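Search Skeveo
Trending
Log in

Geetha Raju
February

ok I promised a few of you I'd write up the dosa weekend so I'm doing it as a thread before I forget everything. Grab a snack, it got long

1/ Background: I moved to Stokport in the fall and the nearest place that sells a decent masala dosa is a 50 minute drive. I did that drive a lot. I did it in sleet. At some point in January I added up what I'd spent on gas and dosas and got $126 for the month and decided I was going to learn to make the batter myself

12 replies · 41 likes

2/ My mom has made dosa batter every week of my life and I have never once paid attention. So I called her and asked for amounts and she said "enough rice." Enough for what, Amma. "For the dosa." We went on like this for a while

3/ What I finally got out of her: 3 cups of rice to 1 cup of urad dal, a spoon of fenugreek seeds, a handful of poha soaked at the last minute. Salt goes in after grinding at her house, and after fermenting at my aunt's house, and they do not discuss it

4/ I bought idli rice at Kurian, the little grocery behind the tire place. If you're local and haven't been, go! They have fresh curry leaves most mornings (ask at the counter, they keep them in the back fridge) and the frozen parottas are the good kind, with actual layers

5/ The man at the register looked at my basket and said "first time?" and then swapped my urad dal for a different bag. The one I'd picked was split with the skin on. You want the whole white ones, skinned. Batter still works with the other stuff but you get little gray flecks and it doesn't puff up as much

8 replies · 67 likes

6/ Soaking: dal and fenugreek in one bowl, rice in another, six hours. I went to bed instead and it got more like nine and it was fine

7/ Grinding. I don't own a wet grinder, I have a Nekis blender I got when I was in college and it sounds like a lawn mower. Do the dal first, with ICE water, a splash at a time, and keep going way past when you think it's done. It should be fluffy, like shaving cream. The rice can stay a tiny bit gritty

8/ Let the motor rest between batches, please. Mine started to smell like a hair dryer and I had to stand there for ten minutes telling it I was sorry

9/ Then you mix it with your hand. Your bare hand! My mom was very firm on this one. Everybody's aunt says it's the warmth, or something on your skin that gets it going, I have no idea if there's any science there but I wasn't about to skip it

10/ Fermenting in a cold house is the whole battle. First try I left the bowl on the counter overnight and in the morning it looked exactly the same. Sad beige paste. I made one dosa out of it anyway and it was basically a wet tortilla

19 replies · 88 likes

11/ Second try I put it in the oven with only the light on and a dish towel over the top. Fourteen hours. I came down at 7 am and it had climbed out of the bowl, through the rack and onto the oven floor. I have never been so happy to clean an oven

12/ So: big bowl. Bigger than that. It should be less than half full when you start. And put a baking sheet underneath, and TAPE A NOTE on the oven door so your roommate doesn't preheat it for pizza (she got as far as touching the dial)

13/ Pan stuff. Cast iron, medium heat, rub it with half an onion dipped in oil. Flick some water on, and when it sizzles off fast you're ready. Then turn the heat DOWN before you pour or the batter grabs right away and you can't spread it

14/ Spreading took me most of a day to get. Ladle in the middle, then circles going outward with the back of it, barely pressing. I kept pushing too hard and tearing holes. My first five were shaped like states. One was a pretty good Idaho

15/ Drizzle ghee around the edge, wait, wait some more, and when the middle looks dry and the edges start lifting on their own it's ready. No flipping needed if it's thin. Mine weren't thin so I flipped a few, sue me

16/ Potato filling is the easy part: mustard seeds, chana dal, curry leaves, green chili, a lot of onion, turmeric, boiled potatoes you crush by hand so there are still lumps. Squeeze of lemon at the end. I ate a good amount of it straight from the pan

17/ Coconut chutney: frozen grated coconut is totally fine, thaw it first. Roasted chana dal, a green chili, ginger, salt, blend with warm water. Tempering on top. Mine came out too thick and I liked it better that way, like a dip

18/ Leftover batter keeps in the fridge maybe four days and gets more sour as it goes. Day three is my favorite for dosa. After that I add chopped onion and cilantro and make thick uttapams and nobody complains

19/ Sent my mom a photo of the best one, golden, crispy, size of a steering wheel. She wrote back "why so dark on left side." Then a minute later, a heart

31 replies · 240 likes

20/ Next up is idli, if I can find a steamer that fits my pot. If anyone has one they like let me know, and also tell me when YOU add the salt because I need to settle this family thing

654 likes · 73 shares · Show more replies
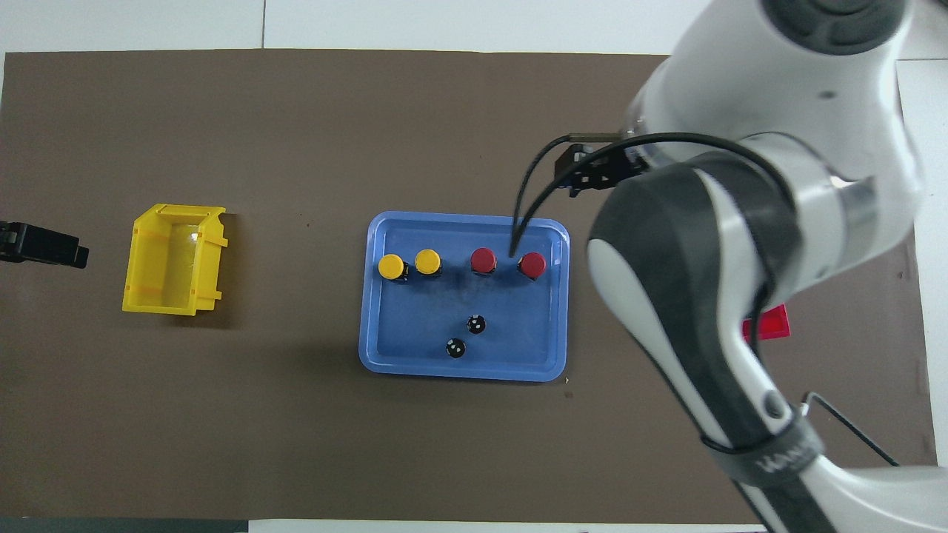
Yellow bin, blue tray, brown mat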